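Hockey came late to the town of Nunden. The rink was built on the land of an old dairy, and the first winter it had a roof but no walls on the north side, so the snow came in and lay along the boards. People who played then still talk about it with some pride. The ice was hard and fast, they say, and the puck was sometimes lost in the snow and found again in spring.

Today the building has walls on all sides and 1439 seats, and for the last home game of the season every one of them was sold. I went there by the slow train from Were, which takes longer than the map makes you believe. In my carriage were many people in green scarves, and they spoke of only one matter: could this team, which finished last two years in a row, now win a series against Lomel?

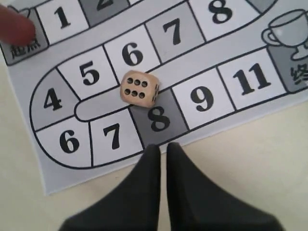
**A printed board-game sheet with a wooden die and two black gripper fingers**

To understand the question, one must know how the season began. In September the club lost its first four games. The defense was young and stood too deep, the forwards waited for long passes that did not arrive, and the power play did not score until the fifth game. The local paper printed the table with Nunden at the bottom and wrote under it only one word, "Again."

What changed was mostly the way they left their own zone. Before, the defenseman looked for the big pass through the middle, and it was often stopped. From the fifth game they played short, along the boards, with the center coming low to help. It is not beautiful hockey. On some evenings I found it rather dull to watch, and I have watched a great deal of hockey. But the other teams could no longer live from Nunden's mistakes, and by the middle of winter the club had lost only 3 games more.

The penalty kill also became better. The coaches use four players who normally skate on the third and fourth lines, and they are sent out in pairs for short shifts, sometimes less than half a minute. They block many shots. One of them played the whole of the second month with a broken finger, and the club did not announce it until the finger was healed.

Lomel is another kind of club. It has a larger rink, a longer history, and a first line that scored in almost 15 games in a row before the playoffs. It also has a sponsor, Cistora, whose name is on the helmets, the ice, the goal nets and the paper cups. In Nunden the cups are white. I mention this because the visiting supporters mention it, each time, in a song.

The first game of the series was in Lomel and ended 4-1 for the home side. The second was in Nunden and went to overtime, and there the short passing paid for itself. Lomel's forwards were tired from chasing along the boards, one of them turned too slowly, and Nunden came up the ice with three against two. The shot was not hard. It went in under the goalkeeper's arm, and the noise was so great that the goal horn could not be heard.

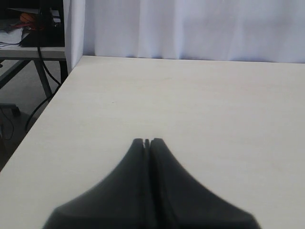
*A robot gripper with its two fingers pressed close together.*

After that the series went back and forth. Each team won on its own ice, and then each team won on the other's, which is difficult to explain with tactics. When I asked in the stands, I received as many answers as there were people. The ice in Lomel is softer. The bus was late. The referee in the fifth game did not like Nunden, or liked it too much.

The last game, number 7, was played in Lomel, and Nunden lost it 3-2. The winning goal fell in the third period, after a face-off that the Nunden center lost clean. He had won nearly all his face-offs that night. The team had two good chances later, one of them from very close, and the puck hit the post and went along the goal line and out.

I had expected a silent train home. The green scarves were there again, some of them asleep before the first station, but a group near the door was already discussing next season. They want a second defenseman who can shoot from the blue line. They want the power play to move faster. One man wanted the north wall to be taken down again, and his friends gave this idea more time than I thought it needed.

Season tickets for Nunden went on sale on 28 April 2025. The line started at the main entrance and went past the parking lot as far as the old dairy gate.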